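Can a robot do the dusting yet? (short answer: no)

Quick one tonight, dinner's on and I've got 20 minutes.
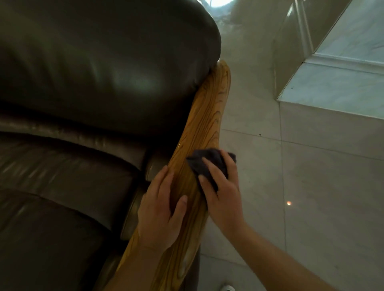 So Trevor sent me the Bavar video again. The one where the home robot goes round a flat tidying up. He's convinced we'll all have one in a couple of years and I'll never have to pick up a cloth again. I've watched it three times now. It picks up a cushion. It puts a cup in a sink. Very slowly. Then there's a cut, and the coffee table is clean. Hmm.

What I want to see is the bit they cut.

Wiping sounds like the easy job. It isn't, I don't think. A flat table, fine, back and forth, a machine can manage that. But take the arm of a leather sofa, the kind with a curved wooden rail and a shiny varnish. It bends. It gets wider as it goes. One hand holds on and the other does the rubbing, and you're changing how hard you press the whole way along without thinking about it. Too light and you just move the dust about. Too hard with a bit of grit under the cloth and you've scratched it. And the cloth itself – all bunched up, different shape every time you grab it. Kendra Perron did a talk on this in June (she tests grippers at Kirnex) and said cloth was still the thing that ruined her week. Rigid stuff, boxes, bottles, they're good at. Anything floppy, good luck.

Also the gap where the cushion meets the wood. Crumbs live there. You need to fold the cloth over one finger and poke. I'd pay money to watch a robot do that, and I mean actual money, just not 2,000 a year which is what Clurndale want for their subscription. For that you get floors and "light surfaces". I emailed to ask whether a sofa arm counts as a light surface. Got a reply saying it depends on the geometery of the furniture. Right then.

Floors I will give them. Big smooth tiles, nothing much in the way, the little round vacuum does a decent job and has done for years. Ours cost 569 and it still can't do a step. It goes up to the edge, has a think, goes away again. Fine by me, better that than falling off.

Sheldon reckons I'm being unfair, as the Zwahlen arm did a whole kitchen worktop at the show. It did! I was there! It was good. But the worktop was bare and it was bolted down next to it. Put the same arm in a living room with a lamp and a dog and somebodys shoes and see how it gets on.

So my list for now. Vacuuming, yes. Mopping, sort of. Worktops, if you clear them first, and by then you may as well wipe them. Varnished wood with curves in it, no. Me and a microfibre cloth for a while yet.

Trevor, if you're reading, send me one with no cuts and I'll write a nicer post. Potatoes are boiling over, got to go.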